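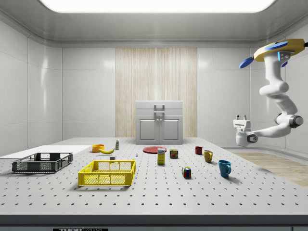 Home » About Us

About Flelton

Flelton is a small polling and election research shop. We ask voters what they think, write down what they say, and send it to people who need to know before election day. Mostly state and local races. School boards, county seats, ballot measures, the odd mayor.

Started by Eskil Forsberg after a long stretch as a field director on campaigns he mostly lost. He kept getting polls that came in too late and cost too much. First client was a library bond measure. It passed by 323 votes and our last survey had it too close to call, so we felt ok about that.

What we do

Phone and text surveys, English and Spanish. Focus groups. Precinct-level turnout models. Message testing for ballot language – this is the part most campaigns skip and then call us about in January when it's already printed.

We also run the Skadero tracker, a monthly read on how voters feel about local goverment in the counties we cover. Free to read, free to quote, just say where you got it. Back issues are on the Skadero page. The early ones have a different weighting method, see the note at the top of each.

Who we work for

Candidates from both parties and from neither. Newsrooms. Civic groups. In the last cycle we fielded 209 surveys in 40 counties. We don't work for two candidates in the same race, and we don't do push polls. Please stop asking.

If a client releases part of a poll, we put out the full question wording and toplines the same day. It's in the contract. A couple of clients have walked over that clause and the clause is still there.

The Ruiz-Ortega merger

We joined up with Ruiz-Ortega last year. They did Spanish-language interviewing and did it better than we did, so now they do all of it. Same phone numbers, same staff. Old Ruiz-Ortega invoices should still be paid to the old account untill you hear otherwise from billing.

Plullow

Our in-house software for building samples off the voter file. Not for sale yet. Maybe later – ask Eskil, he changes his mind.

Working here

Interviewers are paid by the hour, never by completed call. Evening shifts, paid training, 2 weeks' notice on schedules. Open jobs go on the Jobs page first. No political experience needed, but you can't be on a campaign payroll while you're on ours.

Contact

Press questions get answered first on election week, everyone else please be patient. Use the form below. For survey opt-outs put STOP in the subject line and include the number we called.

Page last updated 07/08/2023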